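Dosport open house, quick notes before I forget

Got there at 9:40, ten minutes late, parking was the field behind the mill and the field was mud. June, but it had rained all night. Wear boots if you go next year.

Dosport makes towels. Sports towels mostly, some kitchen stuff, and a line of cleaning cloths they sell under the Vodo name. The mill opens to the public one morning a year and you have to sign up ahead. Thirty to a group. Ours was led by Itzel Huerta, who runs the finishing side and talks very fast, which suited me fine.

First stop, the knitting hall. LOUD. They hand out foam earplugs at the door and you need them. Big circular machines, yarn coming down from a ring of cones overhead, and the cloth comes out the bottom as a tube. I always figured towels were woven. The cotton ones are, in the next building, but the microfiber is knit and then slit open. Somebody asked how fine the yarn was and Itzel said fine enough that one cone lasts most of a shift. Didn't catch the actual number over the noise.

Dye house next. Hot, smells like a wet dog in a chemistry class. We could only stand on the walkway. They were running a navy batch for a swim club order, 2,923 pieces, and the dye guy let us look at the lab dips, little squares of cloth clipped to cards with the recipe written underneath. Greens are the hard ones, he said. Bright greens shift under store lighting so they check every batch in a light box with four different bulbs. He had a drawer full of rejects that looked perfectly fine to me.

Then cutting and hemming, my favorite part. Rows of sewing stations, everyone wearing headphones. An edge goes through in a few seconds. Corners take longer. Itzel showed us what a bad corner looks like, where the stitching runs off and the point flaps around loose, and after that I couldn't stop checking corners. Checked my own dish towels when I got home. Not good.
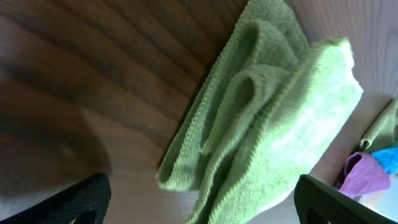 Lime-green microfiber, hem along the left side.

Short break in the canteen. Coffee, poppy seed cake from Lukoševičius, the bakery across the road. Cake was excellent and gone by the time the second group came in, sorry second group.

After the break a talk on washing, which I expected to skip and didn't. The short version: no fabric softener on microfiber, ever. Wash it seperate from cotton or it grabs all the lint. Low heat in the dryer. Their test lab runs cloths through wash after wash in a bank of Enell machines and cuts samples along the way to see how much water they still hold. Somebody asked about using vinegar and there was a small argument in the back row. Never got settled.

Last stop, the warehouse. Not much to say, it's shelves. More than 3,000 boxes went out the week before, according to the sign by the dock.

Shop at the end, seconds by the pound. Cash only!! I had a twenty and came out with six hand towels and a bath sheet with one wonky edge. Line was long, bring a bag becuase they don't have any.

Out by 12:15. Tour is free, the shop is where they get you. Sign-up for next year opens in spring, on their website, and the early group is the one you want - machines are all running and there's still cake.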